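The Small Comeback of the Glue Stick

Younes Ait Brahim keeps his paper in a flat file that used to hold maps. The drawers are deep enough for a full sheet, and he has filled them with the leftovers of other people's work: wallpaper ends, old ledgers, the blank backs of calendars, a stack of pale green forms from a shipping office that closed before he was born. He makes notebooks out of them, and for most of the past nine years he made them with paste he cooked himself on a hot plate in the corner.

Last November he stopped cooking it. He now uses glue sticks for the covers, the end sheets and nearly everything else that isn't sewn.

"I was embarrassed for a month," he says. "Then I looked at the covers and they were flat."

Flat is the whole issue. Liquid glue and wet paste put water into paper. Paper swells when it takes up water, more in one direction than the other, and when it dries it pulls. A thin sheet glued to a board will bow the board toward it. Bookbinders deal with this by pasting a second sheet to the other side and leaving everything under weights overnight. A glue stick carries much less water, so a light paper goes down with little ripple and a short press is often enough.

It has limits. A stick doesn't hold cloth well, and it is slow over a large area. The bond can let go after some years, especially in a dry house, so it's the wrong choice for repairing anything valuable. Conservators stay with wheat starch paste, which can be softened and taken off again later.

Ait Brahim sells his notebooks under the name Tufa, at two shops and from a table at the winter market. The standard one has 78 pages and a wrapped paper cover. He made 700 of them last year. The larger one, called the Skardale after the town where his grandmother lived, still gets paste because its cover is cloth.

Bontu Fikre runs an evening class in collage and simple binding at Motik, a shared studio above a tile shop. She has taught it for six years and has firm views on supplies. Students used to arrive with white school glue and leave with pages that stuck to each other. She now asks everyone to bring a large stick, a bone folder and some scrap paper to work on.

The scrap paper matters more than beginners expect. Fikre has them lay the piece face down on a clean scrap, start the stick in the middle and pull it out past every edge. Then the scrap gets folded in half, glue side in, and goes in the trash before anyone touches the piece again. Most smudges in a first project come from using the same scrap twice.

She is also strict about how far the stick is wound out. An eighth of an inch is plenty. Any more and the column bends under pressure, breaks off inside the rim or gets crushed when the cap goes back on.

Size is partly taste. The little sticks sold for school boxes run eight or nine grams, and Fikre finds them fussy on anything bigger than a postcard. The fat ones, at 36 or 40 grams, cover quickly but are clumsy in corners. She likes the middle size, which in her class usually means 21 grams.
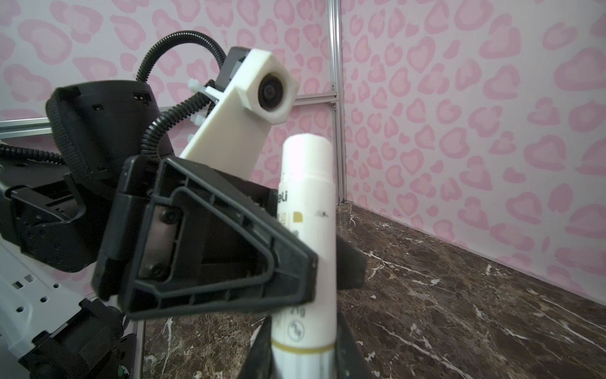

A stick that size lasts her through several small books if the cap goes on between sheets. Left open on the table through a class, the top forms a skin, and the skin comes off on the paper in crumbs. She slices a dry end away with a craft knife and keeps going.

Storage is simple. Keep sticks capped, upright and away from the radiator. Ait Brahim stands his in an old Mesico coffee can on the shelf over the flat file. He buys in the fall, when the school supplies are marked down, and tries not to buy more than he'll use by spring. Old glue drags.

For pressing, neither of them owns anything fancy. Fikre uses a cutting board and two dictionaries. Ait Brahim has a cast iron press he got from a printer, but on a busy afternoon he fills it and stacks the rest of the covers under paving bricks wrapped in brown paper. He gives them an hour.

The hot plate is still in the corner. He makes paste on it when there's cloth to cover, and tea the rest of the week.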